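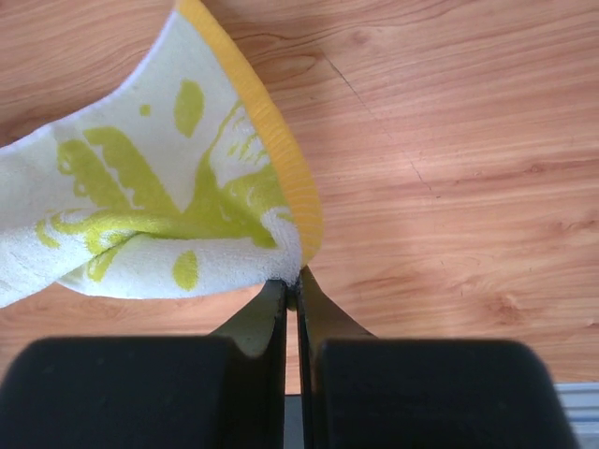
A folded terry-cloth towel with a yellow-green print and a ribbed border.

Guests and the Household Linen: A Statement of Practice

This household receives guests on a regular basis, and questions have been raised by several of them regarding what is expected during a stay. The following remarks are offered in answer. They describe the arrangements as they stand at present and replace the note that was previously left on the hall table.

Visits are arranged by letter, telephone or electronic mail. A guest who wishes to stay longer than 4 nights is asked to say so when the visit is first proposed. In May the spare room was promised to two parties for the same weekend, and Mr. Mortimer Escobedo was obliged to sleep in the study. He was gracious about it. The calendar is now kept in one place, on the inside of the pantry door, and no booking is considered final until it has been written there.

The spare room is heated by its own radiator. The valve turns to the left, contrary to the marking on it. Guests are welcome to adjust the temperature as they see fit, but the window should be closed before the heat is raised. An additional blanket is kept in the chest. The reading lamp on the left side of the bed has a loose switch and must be pressed twice.

Breakfast is set out at a quarter past seven on working days and later on the weekend. Coffee is provided. Guests who prefer tea will find it in the tin marked Dodaleo, which has not held Dodaleo biscuits for many years. Dietary requirements should be made known beforehand. Miss Anju Kandpal very kindly supplied a recipe for lentils during her last visit, and it has since been adopted as the standard supper for the first evening.

On the matter of towels, each guest is issued one large and one small. They do not match, and no effort will be made to bring them into agreement. Guests may bring their own if they wish. Used towels are to be left over the rail and not placed on the bed.

The question of gifts has been considered at some length. A gift is not required. Should a guest feel strongly, something that can be eaten during the visit is preferred. Mr. Riaan Mabuza once brought a jigsaw puzzle of 300 pieces, and it occupied the dining table for the whole of his stay and a good while after it — an arrangement that was enjoyed by all but which left no room for plates. Puzzles of 100 pieces or fewer remain acceptable.

Obi, the cat, is permitted in every room except the spare room. He does not recognize this rule. Guests who object to his company should close the door firmly and listen for the latch. He has been fed, whatever impression he may give.

Departures may take place at any hour. The bed need not be stripped. Keys should be returned to the blue dish by the front door, and any guest who discovers a key in a coat pocket after reaching home is requested to send it back by post. One such key is still outstanding. Ms. Ingrid Blackwood has been written to.

Inquiries concerning the spring calendar may be left in the comments, where they will be answered in the order received.

Last updated: Sunday, December 9, 2018

This site uses cookies to remember your preferences. By continuing to read, you agree to their use. Accept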